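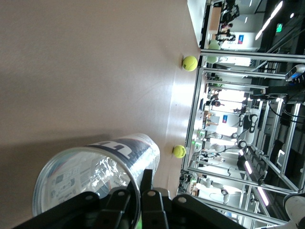

Repacking tennis balls in a plastic tube

1. Wipe the tube out with a dry cloth. Leave the label on.

2. Lay the tube on its side on a flat table, open end clear of anything that blocks it.

3. Brush grit off the felt and check each seam. Set split balls aside for practice.

4. Slide the balls in one at a time - do not force them.

5. Stand the tube up and press the lid on until it clicks. A refitted lid keeps dust out but does not restore pressure.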